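Reading time: 5 min

Unit 4: Teaching by Demonstration
Course handout, Robot Manipulation Laboratory
Prepared by Ruth Dobson and Rüdiger Ackermann

4.1 Scope

This unit covers the collection of demonstrations on a two-arm table cell. Students should already have completed the unit on joint limits and homing. Learning from the recorded data is the subject of Unit 5 and is mentioned here only where it affects how a demonstration should be performed.

A demonstration is a time-stamped record of one complete execution of a task by a human, expressed in terms the robot can reproduce. For our purposes it contains joint positions, gripper commands and camera images. Anything the operator knew but the record does not contain is lost. Most of the rules in section 4.4 follow from this.

4.2 Two ways to demonstrate

Kinesthetic teaching. The operator holds the arm and moves it through the task while the motors are set to compensate for gravity only. The recorded motion is by construction reachable, and the operator feels contact directly. Two drawbacks matter in this course. The operator's hands and forearms appear in the images, although they will be absent when the policy runs. Also, one person can rarely guide two arms and operate two grippers at once.

Teleoperation. The operator moves a pair of leader arms and the follower arms on the table copy their joint angles. The hands stay out of view, and both arms can be driven together. The operator loses most of the sense of contact and tends to grip too hard as a result. There is also a delay between leader and follower. In our cells it is small enough to ignore in slow motion and large enough to matter when an object is being released.

All graded exercises use teleoperation. Kinesthetic teaching is used once, in the warm-up, so that the two records can be compared.

4.3 What is recorded

Joint state is logged at 30 Hz for both arms. The log holds two streams: the commanded position, taken from the leader, and the measured position, taken from the follower. Do not treat them as interchangeable. When a finger closes on an object, the measured position stops at the object's surface while the commanded position continues past it. The difference is the only indication of grip force in the record. A policy trained on measured positions alone will learn to touch objects without holding them.

Images are logged at the same rate and matched to the nearest joint sample. If a camera drops images, the recorder repeats the last one and sets a flag. Check the flag before accepting an episode.

4.4 Rules for a usable episode

a. Begin and end in the rest pose. Episodes that start with an arm already in motion are discarded by the loader.

b. Perform the task in the order fixed on the task sheet. Two operators who use different orders produce data in which the same image is followed by different actions. The usual result is a policy that hesitates between the two.

c. Move at a steady pace. Long pauses are learned as pauses. If you need to think, do it before pressing record.

d. Use only information available to the cameras. Do not stand up to look behind an object. If you cannot complete the grasp from the camera views, neither can the policy.

e. A corrected mistake is acceptable and often useful. A missed grasp followed by a clean second attempt shows the policy how to recover. Mark the episode R in the log. An episode in which an object leaves the table is marked X and not used.

f. Vary the starting layout between episodes, within the limits given on the task sheet. Do not vary the lamp or the camera mounts.

4.5 Sorting task

The task used in Exercise 4B is sorting of small table items into baskets. It combines a rigid object, which has a small set of sensible grasps, with rubber bands, which have no fixed shape. For the rigid object, align the fingers with the shorter side before descending. For a band lying flat, close the fingers across one strand and lift slowly. Aiming at the middle of the loop is a common error: the fingers close on nothing, and the band is pushed along the wood.

Interlocked bands should be treated as one object until lifted. Separating them requires both arms and is an optional extension.
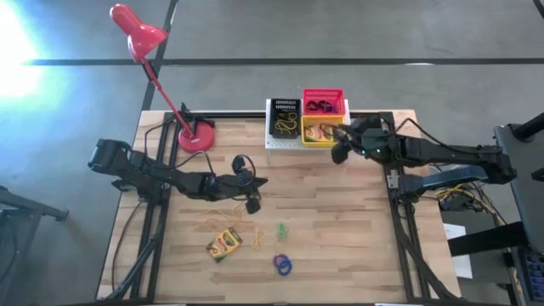
Figure 4.1. Two-arm cell for Exercise 4B. Right gripper at the front edge of the yellow basket; rubber bands and a crayon box on the tabletop.

When one arm is at a basket, hold the other still over the table with its gripper open or return it to rest. Idle motion of the second arm is recorded like any other motion and adds noise to the data.

4.6 Exercise 4B

Work in pairs, one operator and one logger. Record 12 accepted episodes, then exchange roles and record the same number again. For each episode the logger notes the starting layout, the mark if any, and the first arm to move.

Submit the log with a one-page comment on the following. Plot commanded and measured gripper position for one rigid grasp and one band grasp, and account for the difference between the curves. Identify one episode that broke rule (c) and state where the pause occurs. Compare the path lengths of both operators.

Pairs sharing a cell should agree on session times with Pierina Sanna. The log template was revised in December; older copies lack the column for the dropped-image flag.

Questions on this unit: Ruth Dobson, Robot Manipulation Laboratory | Course material, for enrolled students only | Back to top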